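Two Arms, One Tablecloth: Our Semester Project Report
Jorisberg Robotics Club, Pimimton project team

So this is the write-up for Pimimton, which is what we called our two-arm sorting cell. The name came out of a group chat typo and it stuck, sorry. I did most of the calibration and recording, so I got picked to write the report, and I'm going to tell it the way it went.

The plan in our proposal was pretty big. We wanted two arms working together on a tabletop, picking up everyday stuff and moving it between containers, with the behavior learned from demonstrations we recorded ourselves. The proposal also said we'd be doing cable handling by midterm. Ha. We got to cable handling with less than a third of the semester left.

The first few weeks were all frame. We built it out of aluminum extrusion and closed it in with corrugated panels on the back and sides, dark ones, so that people walking past the lab door wouldn't end up in our training data. I'd really recommend this to next year's team! Before the panels went up, our practice policy did great in the evening and fell apart every Thursday afternoon when the room was full. After the panels it was bad at all hours, but bad in the same way, and that's a thing you can work with.

Then we fought about the table surface for way too long. Bare tabletop gave us glare. A plain black mat made dark objects vanish. We ended up with a floral mat (pale, little branches and leaves all over it) and I was against it, because I figured all that pattern would confuse the vision side. It didn't hurt the numbers at all, and I've stopped bringing it up.
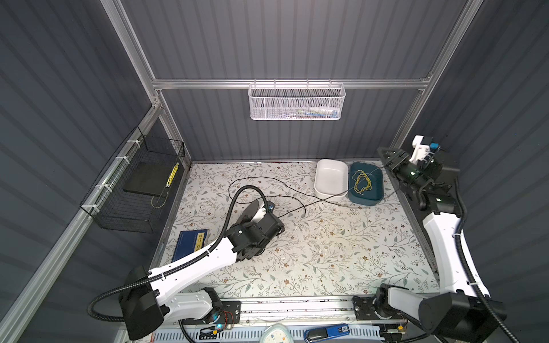 Page last changed: August

The wire task is the one I care about most, so let me spend some time on it. The yellow wire starts out in the teal tray, in whatever loose tangle it falls into, and the goal is to get it over into the white bowl next door with nothing hanging over the rim. One arm lifts, the other one can help hold or tuck. Rigid things are so much easier! You grab a block and you know where the rest of the block is. You grab a loop of wire and the whole coil comes up, or half of it does, or it springs out of the tray and you start the episode again.

We recorded 521 demonstrations in total. I threw out 21 of them, mostly ones where the operator bumped the tray or forgot to go back to the start pose, so the training set was an even 500 (very satisfying to type into a config file). Training ran for 3,000 steps at first, just to see if the pipeline worked end to end, and then a lot longer once we trusted it.

Results, as plainly as I can put them. Picking the wire up out of the tray works most of the time. Letting go of it cleanly is where we lose. The gripper opens, a loop stays hooked on a finger, and when the arm backs away the wire comes along for the ride. We tried a little wiggle before the retreat, copied from how our best operator does it by hand, and that helped more than any change we made to the model.

Other stuff that ate our time: cable hoses. Both arms have these corrugated hoses and they push back more than you'd think, especially with the arm stretched far out over the table. We re-routed them twice. Also zip ties. We used them to hang the mesh basket on the left side, and I was sure they'd be temporary. They're staying.

Goodall, our recording script, is in the club repo with a readme that I swear is up to date. Porkulley is the playback tool and its readme is not, so ask in the channel before you run it on the real arms.

If I had another semester I'd record more of the ugly starts, where the wire is half out of the tray or jammed in a corner. We always reset it kind of nicely without meaning to, and the policy learned to expect nice. I'd also want a proper test sheet from day one. Ours started late, so the early policies never got a fair comparison, and I can't tell you which of them was best.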